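Sekari tabletop set – README

Maintainer: Juwita Jugah
Labels: Corey Ruddock, Slamet Yusof
Questions about the tables themselves: Manikandan Fernandes

Status: August drop, second pass. First pass had wrong table IDs, please delete it if you still have it.

What's in it

Stills of things on tables. Bottles mostly, also cups, jar lids, folded cloths, a few boxes. Roughly 2000 stills, sorted into 12 folders by table. Each folder has its own notes.txt – read it, the tables are not the same height and the light is different on every one.

No outdoor stuff. No food. Food is in Fetomell, ask Géza Erdős for that one.

Folder names are the table name plus a letter. Lomthorpe-a and Lomthorpe-b are the same table before and after it got moved to the window side. We kept them apart on purpose, don't merge.

Labels

One line per object in objects.csv. Columns: still, object, pose, covered, surface, remarks.

pose is one of upright, on side, upside down, unclear. Upside down means the neck or opening points at the table, whether or not it touches. Slamet had these as "tipped" in the first pass, all fixed now (I think all).

covered is yes / part / no. Part means cloth or something else hides some of the object. If you can't see the top or bottom end of a bottle it is part, even when it's obvious what it is.

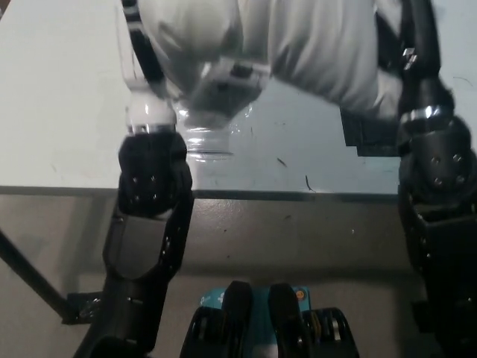
Clear bottle, neck down, upper body in the white cloth. pose = upside down, covered = part.

surface is the thing underneath. White table, gray table, mat, tray. Scuffs don't count as anything, leave them out. Hairs, threads and crumbs go in remarks as "debris", one word, don't try to say what it is. Corey spent an afternoon arguing with himself over hair vs thread and it isn't worth it.

Clear plastic is the hard part. Label what you can follow with your eye. If the edge dissapears into the background stop there, put "edge lost" in remarks. Same for ridges on the neck – note them if visible, otherwise leave blank.

Cloths get their own line, even when they're only there to cover something. Say rumpled or folded. Folded = at least one straight crease you can trace. Everything else is rumpled.

Known problems

- Hutapea-c has 20 stills with no surface value. Will fill in.
- 9 stills are in two folders. List in dupes.txt.
- Some remarks still say "grey", some "gray". Search for both.
- Cups with lids were labeled as jars by one of us for a while. Not saying who. Mostly caught.
- Anything marked unclear stays unclear, pls don't guess from the stills next to it.

Using it

Split by table, not by still. Stills from one table look too much alike and your numbers will come out better than they should. We hold out both Lomthorpe folders together.

Don't crop before reading the labels. A lot of covered = part lines only make sense with the cloth still in.

Changes

- table IDs corrected
- "tipped" replaced with upside down
- cloth lines added everywhere except Hutapea-c
- dupes.txt added

Still to do: second check on lids, one more look at the clear bottles. Send fixes to Juwita as a csv with the same columns, mornings are best.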